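The Fifth Wall

Ask people what color their ceiling is and they will say white, in the tone of someone who has just been asked how many ears they have. Ask them what shade of white and the conversation slows down. Ask when they last looked at it and you will hear about the flu.

We spend a third of our lives lying under ceilings and the rest of the time ignoring them. Home magazines, this one included, will run six pages on a doorknob. The ceiling gets a line at the end of the paint budget, next to the masking tape.

Réka Lengyel thinks this is a scandal, although she puts it more politely. She runs Samow, a two-room design office above a bakery, and for years she did kitchens like everyone else. Then a client asked her why his new dining room, which had cost him a great deal, felt like a dentist's. She sat in it for an afternoon. She liked the table and had no quarrel with the walls.

"I looked up," she says. "I had drawn that room for eight months and I had never drawn the top of it."

She now charges for looking up. A visit takes 80 minutes, most of them silent, and she asks that the owners sit on the floor with her. Some find this harder than paying the bill.

Her complaint is with the default. Builders like panels because panels are quick, and painters like flat white because it forgives. Put the two together and you get the surface most of us wake up under, which has seams where the boards meet and very little else to read.
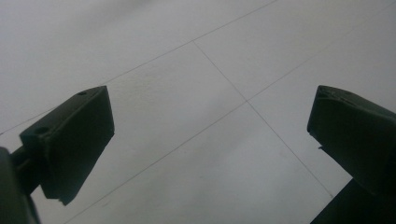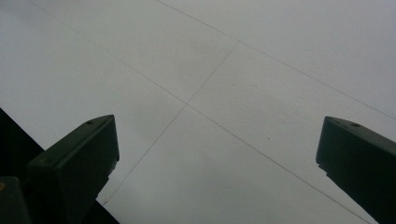
Thin seams, pale panels, no further comment.

What to do about it

Lengyel's first piece of advice is free: turn off the overhead light. A bulb in the middle of the ceiling makes everything above it disappear, and she would happily see most of them retired. Put two lamps at sitting height and leave them on for a week before you buy anything.

Her second piece of advice is not free. She is fond of a chalky paint called Jatumano, which comes in a run of off-whites that look identical in the can and start arguments on the wall. One of her clients spent $566 on it for a bedroom and then could not say which coat he preferred. She counts him as a success, as he now has an opinion about his ceiling.

Wood is the expensive option. Turketti, a small mill she often uses, will cut narrow slats to cover the joints, and a modest living room can come in at $2000 before anybody climbs a ladder. She tries to talk most people out of it. Slats gather dust, and dust on a ceiling is a job that gets passed down to one's children.

I went home and lay on my own living room floor. The dog took it as an invitation. Over the bookcase there is a brown stain shaped like Ohio, and I have lived there nine years.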